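Stornmont Returns Sorting Project
Interim progress report to the Shimada Fund
Jun 13, 2023

Work at the Plidska returns room continued on schedule during this period. The sorting arm supplied by Jumo now runs on both shifts, and 37 employees have completed the basic operator course. Mixed small goods remain the hardest category. Bagged items in particular are still passed to staff when the arm cannot settle on a grip.

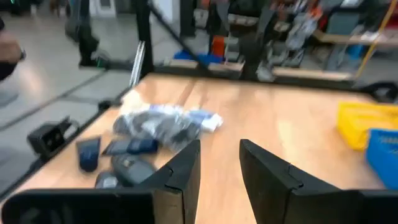
The effect on daily work has been mixed. Employees who used to sort by hand for a full shift now spend up to 15 hours a week checking condition, correcting labels and clearing stopped picks. Most report less strain in the wrists and shoulders. Several have told their supervisors that the new duties feel more closely watched – a concern we take seriously and have raised with the site manager. No positions have been cut, and the written commitment on this point stands until December.

Training took longer than planned. We had allowed ten hours per person, but the sessions on safe stopping and restart had to be repeated for the evening shift.

In the next period we will revise the rest schedule, move the stop button closer to the packing side and begin a second round of staff interviews. We request approval to carry the unspent training funds forward for this purpose.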